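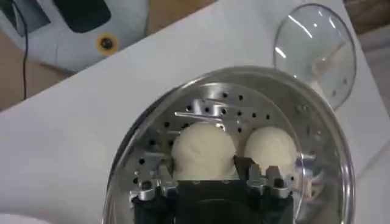
Eilif Eide wrote to us in April to ask why a company that sells steam equipment spends most of its reply emails talking about water. He had bought a Nirkero boiler, read the manual twice and counted more pages on filling and descaling than on cooking. Our reply was that the proportion was correct, and that we would put the longer answer on this page.

About Brilside

Brilside designs, assembles and repairs small steam generators for commercial kitchens. The customers are bakeries, canteens, school kitchens, hotel kitchens and a number of dumpling and bun shops. We do not make pans, baskets or cabinets. Our equipment begins at the water inlet and ends at the steam outlet flange, and the customer or the kitchen fitter connects it to whatever vessel or cabinet is in use.

The company was started as a repair workshop. The first jobs were replacement heating elements for boilers whose makers had stopped supplying parts. Most of those elements had failed in the same way: a layer of scale had formed on the sheath, the sheath had overheated beneath it, and the resistance wire had parted. Fitting a new element put the boiler back in service until the scale built up again. We began to fit inlet treatment together with the element, and later to build the whole unit.

What we make

Nirkero is the standard boiler. It is an electrically heated, open-vented unit for kitchens that need steam at atmospheric pressure. The element is mounted on a removable plate at the front and can be drawn out without disconnecting the steam line. Water level is sensed by two probes. The lower one cuts the heating supply if it is uncovered, and the upper one closes the fill valve. The drain is at the lowest point of the vessel and has a full-bore ball valve, as loose scale will block a narrower one.

Nirkero W is the same vessel with a wall bracket and the electrical box moved to the right-hand side. All wearing parts are shared with the floor-standing unit.

Plendex is the inlet treatment unit. It contains a sediment filter, a softening cartridge and a conductivity sensor on the outlet side. The sensor is there to detect a fault in the supply or a large change in dissolved solids. It does not measure hardness and should not be used to decide when the cartridge is exhausted. For that we supply a titration kit with every unit and ask the kitchen to keep a written log.

The Åberg separator is a passive fitting for the steam line. It removes entrained water droplets by changing the direction of flow, and returns the condensate to a drain. It was drawn up for kitchens with long pipe runs, where wet steam was reaching the cabinet and dripping on the food. It has no moving parts and needs to be opened and rinsed every 6 months.

Why the water matters

Tap water contains dissolved calcium and magnesium salts. When it is heated, part of the calcium comes out of solution as calcium carbonate and settles on the hottest surface available. In an electric boiler this is the element. The deposit conducts heat poorly, so the element has to run hotter to pass the same power into the water.

The second effect is concentration. Steam carries away very little of the dissolved material, so what came in with the feed water stays in the vessel. A boiler that is topped up all day and never drained will hold water much stronger in salts than the supply. Strong water foams. Foam rises into the outlet and carries droplets down the line, and the cook notices chalky marks on lids and trays. Softening does not cure this, as a softener exchanges calcium for sodium and leaves the total quantity of salts much as it was. The vessel still has to be drained.

Our standing advice is to drain the boiler fully at the end of each working day, after it has cooled. In areas where the supply is above 300 mg/l as calcium carbonate, we also ask for a short partial drain at the middle of the shift. The timer for this is built into the Nirkero control board and is switched off when the unit leaves us. The commissioning engineer sets it after testing the supply.

Workshop and parts

Assembly, testing and repair are done in one building. Vessels are bought in as welded shells and leak tested on arrival. We cut and drill the element plates ourselves. Each finished boiler is run on the test bench for 6 hours with a full fill and drain sequence, and the record sheet is filed under the serial number. A copy goes inside the electrical box cover.

Parts lists are kept for every version of every product. If a part has been replaced by a newer pattern, the list states whether the new one fits directly or needs an adaptor. Gaskets, probes, elements, fill valves and control boards are held in stock. Outer panels are made to order and take longer.

We will repair boilers of other makes where the element flange is a pattern we can match. Please send a photograph of the rating plate and the distance between bolt centres before sending the unit. Boilers sent in must be drained. Units that arrive with water in them are returned to the carrier.

Commissioning and training

A new installation is commissioned by our engineer or by a fitter who has attended our course. The visit covers the supply hardness test, the electrical checks, probe operation, the vent line and the first drain. The vent must rise continuously to its outlet and must not be fitted with a valve. We will not sign off an installation that does not meet this point.

Kitchen staff are shown the daily drain, the weekly probe wipe and the descaling procedure. Descaling is done with citric acid solution at the strength given on the plate inside the front cover. Hydrochloric acid products attack the stainless steel of the vessel, and damage from them is outside the guarantee. The boiler is filled and drained twice after descaling, with the steam line disconnected from the cabinet, before it is used for food.

Guarantee

The vessel, element plate and control board are covered for 2 years from commissioning. Elements are covered for the same period where the hardness log has been kept and the drain procedure followed. Gaskets, cartridges and probes are consumable items.

Contact

Technical questions are answered by the workshop in the mornings. Please give the serial number, the last hardness reading and the length of the steam line. Orders for parts received before noon are packed the same afternoon. Manuals for withdrawn models can be sent on request, including those for the early repair conversions that carry no Brilside plate.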